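Point d'étape pour Clornholm, 17/04/2026

Bonjour ! On a bien avancé sur le rangement des conserves - les formats se mélangeaient sans arrêt, alors on teste l'empilage.
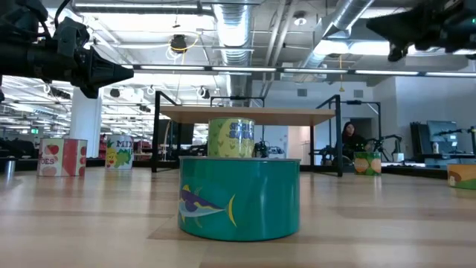
Petite boîte verte sur grande boîte turquoise

Côté budget, il reste 302 euros sur la ligne Allwood, de quoi finir les étagères. 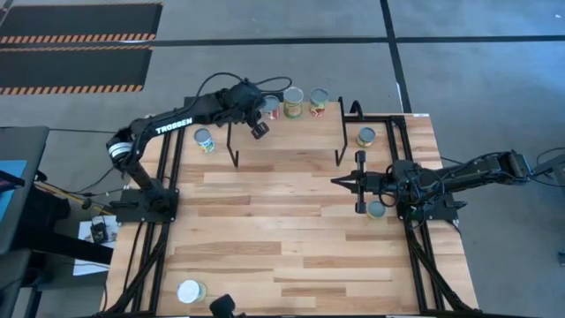
Je voudrais aussi des étiquettes plus lisibles, deux modèles sont à l'étude. 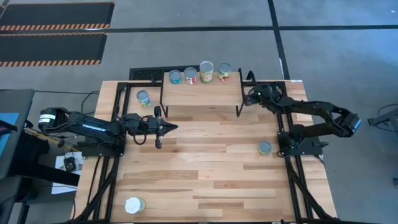

Pour le reste - tri par taille, fiches d'inventaire - je vous envoie tout avant octobre.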